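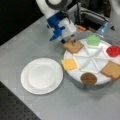 Skultbridge Robotics Club met on 12 Oct 2022 and, for the second meeting running, spent most of it on lunch. The sandwich task for the Linness round was the first item. The picking group has settled on starting with bread, one slice at a time, from the divided tray to the empty plate beside it. A motion to move the cheese next was carried. A motion to eat it was ruled out of order.

**Scoring.** The rules were read aloud, slowly. A full build is worth 1,085 points, and we need 1,000 to go through. The patty is worth more than we thought, the lettuce less. Some members took this personally.

**Code.** The Kiss branch (keep it simple, etc.) now has 31 settings. Agreed to cut it to seven before anyone adds another. No changes to the gripper brackets until that is done — this includes "small" changes.

**Wrist view.** Members went over the close-up view and argued at length about lighting. No decision.
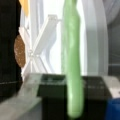

*Wrist view: green piece, dark block behind.*

**Welex trip.** Forms are still missing. The van will not wait, as it proved in July.

**Actions**

- Picking group: write down the order of ingredients and stop changing it
- Code group: seven settings
- Everyone: trip forms

Next meeting, same room. Bring your own snacks.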